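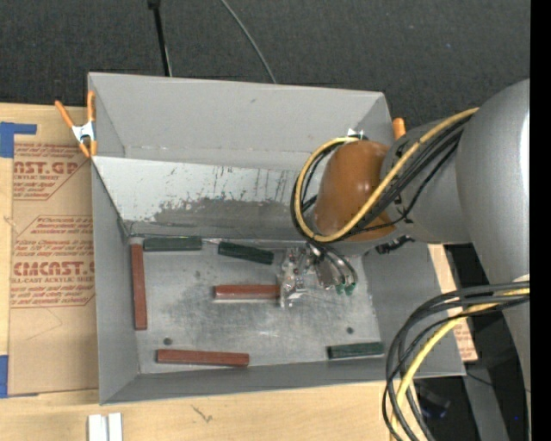
Sorting Bins and Blocks: Frequently Asked Questions

Zallirach rents and sells block sets and metal-bottomed sorting bins to schools, clubs and workshops. These are the questions we get most often. If yours is missing, write to the address on your packing slip.

What comes with a block set?

The standard set is rectangular blocks in dark green and reddish brown. Most customers call the second color red, and so do our order forms. A full set has 46 blocks, half of each color. The bin is ordered separately.

Can I get other colors?

The Wokby set has the same blocks in yellow and blue. The two sets can be mixed. We don't paint to order.

Are all the blocks the same length?

No. Each set has long and short blocks. If you need all one length, put that in the notes field when you order and allow an extra week.

How many blocks should be in the bin at once?

For a first sorting exercise, use six: three green and three red. Once people are used to it, go up to 13. Above that the blocks start to stack on each other and picking one out usually moves two more.

Should the blocks be lined up before we start?

No. Tip them in and leave them where they land. Some will end up flat against a wall or in a corner, and those are harder to pick up than the ones in the open. If you want every group to have the same start, draw a simple floor plan of the bin and set the blocks by hand.

Which bin is which?

The Rees bin is the gray open-topped one with a metal bottom and a sloping metal panel below the back wall. The Zilla bin is smaller and has straight walls with no slope. Both take the same blocks.

What is the sloping panel for?

Blocks dropped near the back slide down it to the bottom of the bin. It also leaves a gap-free edge where the slope meets the floor, so short blocks don't get wedged there.

The metal in my bin is stained and scratched. Is that a fault?

No. The bottom and the slope are bare metal and they mark with use. Cloudy gray stains, streaks and darker worn patches are normal, and rental bins go out with them. Send the bin back if you find a sharp edge, a dent deep enough to rock a block, or a loose panel.

Can I polish the marks out?

You can wipe the metal with a damp cloth and a little dish soap, then dry it. Please don't use steel wool or scouring powder on a rental. On a bin you own, a metal polish will lighten the stains but won't remove the scratches.

The metal reflects the lights. Can anything be done?

Move the bin so it isn't directly under a lamp. If that doesn't help, a sheet of plain gray paper cut to size will cover the bottom. Tape it at the corners only.

There are two small holes in the bottom. Should I plug them?

Leave them open. They are too small for a block to catch in.

What should the bin stand on?

Any flat table. A wooden tabletop is fine. On a very smooth surface put a rubber mat underneath, as a Rees bin will creep when people reach in from one side. Carpet under the table saves some hunting when a block gets dropped, and it's quieter.

How do I clean the blocks?

Wipe them with a barely damp cloth. Don't soak them, and don't put them in a dishwasher.

We lost a block. What does it cost?

Single replacements are part number 307 in the catalog. State the color and whether it's long or short. One missing block per rental is free.

How long is a rental?

Up to 90 days. Returns are checked in on Mondays, and deposits are released the same day. Count the blocks before you seal the box.

Who do I ask about large orders?

Jawad Kakakhel handles school and district orders. Please include the number of rooms and the delivery address in your first message.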